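Rahel Fankhauser
@rahelfankhauser · 20 de maio de 2024

Fio sobre guardar a roupa de inverno num quarto pequeno. Uma amiga pediu que eu escrevesse como faço, e por mensagem ia ficar comprido demais.

Contexto: quarto alugado em Milach, segundo andar, um roupeiro de duas portas e o espaço debaixo da cama. Não tenho sótão nem arrecadação. Tudo o que é de inverno tem de caber em 2 caixas de 60 litros.

Faço isto em maio, quando já não há noites em que precise de manta a mais. No ano passado adiantei-me, arrumei tudo em abril e tive de ir buscar metade das camisolas outra vez.

Começo de manhã, com a cama feita. A cama é a única superfície grande que tenho, por isso serve de mesa. A colcha dobrada vai para um canto e o resto do espaço fica para a roupa.

Primeiro as coisas pequenas: calças, camisolas interiores, tudo o que dobra bem e fica quieto. Faço um montinho junto à almofada e deixo lá até ao fim. As peças grandes vêm depois.

As peças grandes são o problema. Uma peça de tecido polar grosso ocupa meia cama quando está aberta e um terço de uma caixa quando está mal dobrada. A azul-marinho é a pior de todas.
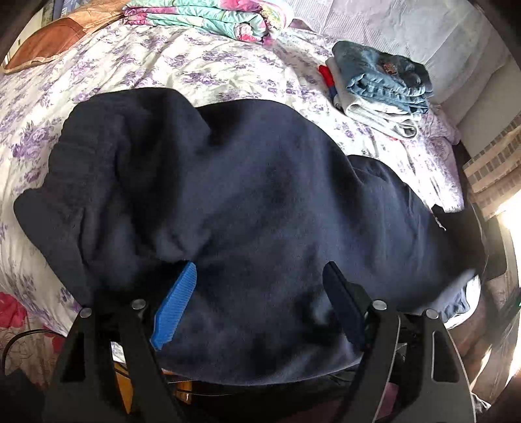
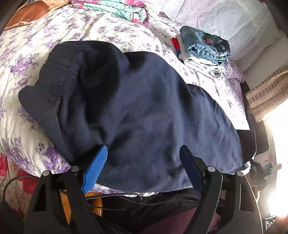
A azul-marinho em cima da cama, nas duas fotos ainda por dobrar.

Como dobro o polar: fecho o fecho, se houver, viro a peça de frente para baixo e aliso do meio para fora com a mão aberta. Não vale a pena puxar pelas pontas, o tecido estica e volta ao mesmo.

Depois as mangas para dentro, cruzadas nas costas, e os lados por cima delas. Fica uma tira comprida. Dobro a tira em 3, de baixo para cima, e carrego com o antebraço para sair o ar.

Há quem enrole. Também já enrolei, e para viagem serve. Na caixa o rolo desfaz-se e deixa buracos dos lados que só dão para meias.

Antes de dobrar, verificar os bolsos. Este ano encontrei um bilhete de autocarro, duas moedas e uma chave que eu julgava perdida desde o Natal. Já tinha pago uma cópia.

Verificar também os punhos. O polar escuro apanha cotão e cabelos, e é mais fácil tirar agora do que em outubro. Uso um rolo adesivo normal, daqueles de supermercado. Gasto umas folhas por peça.

Lavar antes de guardar, sempre. Água fria, sem amaciador, e secar bem esticado na corda. O polar parece seco muito antes de o estar nas costuras. Eu deixo mais um dia dentro de casa, pendurado na porta.

Sacos de vácuo: experimentei durante dois invernos e deixei. Para edredões sim, para polar não gostei do resultado. As peças saíram espalmadas e demoraram semanas a recuperar. Um dos sacos também perdeu o ar a meio do verão e empenou a tampa da caixa.

As caixas que uso são da Ledari, com tampa de encaixe e sem rodas. As de rodas não passam debaixo da minha cama. Medi antes de comprar, mas medi sem contar com o tapete, e a primeira voltou para a loja.

Ordem dentro da caixa: em baixo o que é mais pesado e só volto a usar em dezembro. A meio as camisolas. Em cima um casaco leve e umas meias grossas, para o primeiro dia frio. Assim não tenho de virar tudo por causa de uma peça.

Colo uma folha por dentro da tampa com a lista. Só o nome da peça, sem pormenores: "polar azul", "camisola cinzenta", "gorros". Quando tiro alguma coisa, risco. No fim da estação deito a folha fora e faço outra.

Para a traça, saquinhos de lavanda. O polar não precisa, mas a lã vai na mesma caixa. A Burgi Hämmerli, que mora no andar de baixo, usa cedro e diz que dura mais. Talvez mude para o ano – os meus já quase não cheiram.

O que não volta para a caixa: tudo o que não vesti uma única vez desde novembro. Este ano foram 6 peças. Dei duas à minha irmã e as outras vão para a recolha da Furnska.

Perguntaram-me pelos casacos de rua. Esses ficam pendurados no roupeiro, do lado esquerdo, com uma capa de pano por cima. Não os dobro porque o enchimento fica com vincos.

E a colcha? Fica. É fina, uso-a também no verão quando deixo a janela aberta. Durante o dia está dobrada na cama e à noite puxo-a se for preciso.

Tempo total: uma manhã, com pausa para café. A maior parte foi com as duas peças grossas e com a procura da tampa da segunda caixa, que estava atrás da tábua de engomar.

Resposta à pergunta da Soledad: sim, este método dá para mantas polares também. Dobrar primeiro ao meio no comprimento, depois em 3. Se a manta for de casal, fica melhor sozinha numa prateleira.

Falta-me tratar dos sapatos. As botas ainda estão no corredor à espera de graxa. Fica para outro fio, quando comprar a lata.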